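Prirkent Horror Reviews - README

What's in the collection

Prirkent is a set of 1000 short reviews of low-budget horror films, gathered from 12 fan newsletters and typed up from paper copies. Each review covers one feature or short. Television episodes were left out, but made-for-TV movies are in.

The reviews are in one file, reviews.csv, with a row for each. The columns are:

id
film_title
film_year
newsletter
reviewer (initials only)
rating (as printed, blank if none was given)
text
spoiler (yes or no)

Ratings have not been converted to a common scale. Trorkell used skulls out of five, and Yilma used a mark out of ten until it dropped scores altogether. Check the newsletter column before you average anything.

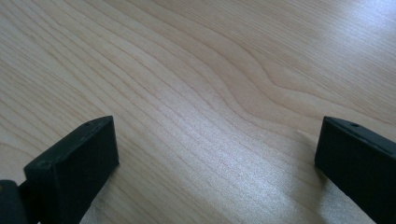
Compiled by Chaltu Alemayehu and Laine Lepik
18 January 2024

Spelling is left the way each reviewer had it, so you will find colour and color, sometimes in the same paragraph. Obvious typing slips of our own have been fixed. Film titles were checked against the opening credits where we could get hold of a copy - 70 could not be checked and have a question mark after the title.

The spoiler column was filled in by hand. Laine marked the first 600 rows and Chaltu did the rest. We were stricter about endings than about who dies along the way, and slashers probably suffer for it.

Known problems

Fletemlow ran several reviews twice under different headlines. Both versions are kept.
Two pages of the June issue of Yilma are faded and the gaps are marked [unclear].
Some release years are the home video year, not the theatre year.

Corrections are welcome. Please quote the id of the row.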